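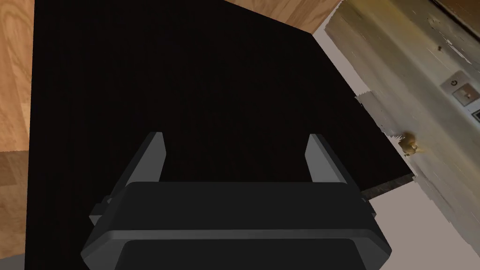
Last updated: 30 Dec 2022

Wrist-View Edge Avoidance in Simulated Kitchens
Project report, Milan Leemans

1. Summary

This report covers my project on keeping a simulated robot arm from touching things it should not touch while it moves close to a flat surface. The only sensor is the camera on the wrist. The work is all software: a small segmentation network, a filter that turns its output into a map of free surface, and a change to the planner's cost function so that the map gets used. I named the package Fultby. It runs inside Linell, the simulation setup our lab group already had, and it sends commands through the same interface as the group's other planners.

The short version is that the map works well on plain surfaces with a clean border and badly on surfaces that are dark, have fine texture, or sit next to scanned geometry. Most of this report is about the second case.

2. Background

The project started from a problem in the previous course project, Bunholm. Bunholm planned grasps from a fixed overhead camera and did the last part of the approach blind. If the object was near the edge of a table or counter, the fingers sometimes went past the edge and came back in from the side, and the gripper body hit the raised part. The planner had a model of the table, but the table in the model and the table in the scene did not always have the same height or the same corners.

My supervisor suggested dropping the table model and looking at what the wrist camera sees during the approach. The gripper is always in that view at the same place, so it can be masked out once and then forgotten. Everything else in the view is either surface, not surface, or unknown.

I had until the end of the year, starting in March, and part of that time went to getting the scenes to load.

3. The scenes

Linell loads rooms that were built from scans. The geometry is a mesh and the color comes from photographs stretched over it. This gives more variety than hand-made rooms and also gives errors. Thin parts are missing or merged with the wall behind them. Borders between two meshes can be jagged. Photographs that were taken at a bad angle get smeared when they are projected onto a vertical face.

The view at the top of this page has most of what makes the problem hard. The dark surface under the gripper is close to black, with a very faint vertical striping. Its far and right borders run diagonally through the view, and along the lower right there is a thin side face a little lighter than the top. Light wood borders it on the left and again at the top. To the right of it is a flat gray band, and then a beige face with smeared texture, a small control plate with a power symbol, and a golden-brown knob shape with a blurred outline. I used this view as a test case for every version of the code. In the log files it is called the black board view, and I use that name below.

The other test rooms came from a set that an earlier student, Van den Broek, had cleaned up. I took 9 rooms from it and did not change the meshes. I did fix the scale in one room, where the counters came out too low for the arm to reach without folding the elbow.

4. Perception

4.1 Input

The network takes one color image from the wrist camera and the gripper mask. It does not take depth. I tried depth first and dropped it. Rendered depth in the simulator has no noise, so the network learned to use it and ignored the color completely. That gave very good numbers that would mean nothing on a real camera. I could have added noise to the depth, but then the result would depend on my noise model, and I had no real sensor to compare it with.

4.2 Labels

Labels come from the simulator. For each pixel I get the mesh ID and the surface normal. A pixel is labeled as surface if the normal points up within a tolerance and the mesh is at the height of the current work area. Anything else is not surface. Pixels within a few steps of a boundary are labeled unknown and left out of the loss.

This rule has a known fault. A floor also points up. The height check is supposed to catch it, but where the scan has merged a counter with the floor beside it, the mesh has one ID and a slope between the two, and the labels on the slope flicker. I added a check on the gradient of the height, which removed most of this. Some bad labels remain and I trained with them in.

4.3 Network

The network is a small encoder and decoder with skip connections. I did not design it. It is the one that came with Linell for object masks, with the number of output classes changed to 3. I trained it on 2,048 rendered views with random arm poses over the work areas. Brightness and color were changed at random during training. I also turned the images by small angles, but I had to turn the gripper mask back afterward, and for a while I did not do this. The models trained in that period are not used in this report.

5. From masks to a map

A mask from a single image is not enough to plan with. The fingers hide part of the surface they are about to move over, and the body hides everything toward the bottom of the view. In the black board view the area hidden by the body is a large part of the lower half.

The map module keeps a flat grid at the estimated height of the surface. Each new mask is projected onto the grid using the camera pose from the arm's joint angles. Every cell holds a score between free and blocked that starts at unknown. A cell that is hidden by the gripper in the current view keeps its old score. Cells that have not been seen for 30 updates drift back toward unknown. I picked this value by trying a few and watching the map. A lower value made the area under the gripper turn unknown before the arm could act on it.

The height of the surface is taken as constant during one approach. It is set when the approach starts and is not changed afterward. This is a weak point. If the height is wrong, the projected border moves as the camera gets closer, and the map smears in the direction of travel.

6. Planner change

The planner is the sampling planner from Bunholm. I kept the code and added one term to the cost. For each sampled path, the outline of the gripper is projected down onto the grid and the scores of the covered cells are summed. Blocked cells cost the most and unknown cells cost a little less. The fingers and the body have separate outlines, and the body has a wider margin. In the Bunholm failures it was usually the body that hit, and the small tabs on the sides of the housing were not in the old collision model at all. I added them as two boxes.

The speed limit also depends on the map. If the path goes over many unknown cells, the arm slows down. If it would end over blocked cells, the planner returns no path and the arm holds its position.

I first made unknown cells as expensive as blocked cells. With this setting the arm did not move, as every approach starts with unknown cells under the body.

7. Results

On light surfaces with one color, the border in the map matched the mesh border closely enough that the arm stayed inside it on every run I looked at. These runs need no further discussion.

On wood with visible grain the network was also good, apart from places with dark knots. It sometimes marked a knot as not surface. The map filter removed most of these because the mark came and went as the camera moved.

The black board view was the worst single-image case. The first trained model labeled the whole dark area as not surface and the gray band beside it as surface. I think this came from the training data, where very dark regions were mostly gaps under furniture. The model had learned that dark means deep. After I added more views over dark work areas, the top of the board was labeled correctly except for patches near the far border. The thin side face at the lower right was still given to the top surface. In the map this moves the border outward by the width of that face. The margin on the body outline covers the error, but the margin was not meant for that.

The gray band improved too, though it is not solved. It is flat and evenly colored, and in one image there is little that says it lies lower than the board. The filter helps when the arm moves sideways, as the band then shifts against the board. When the arm moves straight down it does not help much.

The beige face on the right was labeled as not surface by all versions. I had expected trouble there because of the smeared texture and the jagged left border, and there was none that affected the map.

8. Problems with the tooling

Two things cost more time than they should have, and the next student should know about them.

The first is the camera pose. Linell gives the pose of the wrist link and the pose of the camera with different axis orders. Both look reasonable when printed. With the wrong one, the map is mirrored, and on a symmetric table this is hard to see. Test the projection in a room with clearly different things on the left and right.

The second is the render cache. When a mesh is edited and the room is loaded again, the old labels can stay in memory while the color image is new. I now delete the cache folder at the start of every rendering job. The script for this is in the tools folder and is called from the main render script, so it should not be possible to forget it.

9. What is left to do

The surface height should be estimated during the approach, and the map should be able to correct itself when the height changes. I wrote the interface for this but only a fixed value is plugged in.

The side face problem could be handled with a separate class for thin vertical faces. The labels for it are already available from the normals. I ran out of time to train it.

The network has not been tried on real images. The group's arm has a wrist camera with a similar mount, but the lens is wider and the gripper mask would have to be made again – the mask tool takes a still image and a polygon, so this is a small job.

10. Running the code

Start Linell with the room file, wait for the message that the scene is ready, and then start the Fultby node. The map window opens on its own. Press R in the map window to clear the grid. The planner reads its cost weights from the settings file at startup and does not read them again, so it has to be restarted after a change. Trained weights for the last model are in the models folder, and the settings used for section 7 are saved next to them.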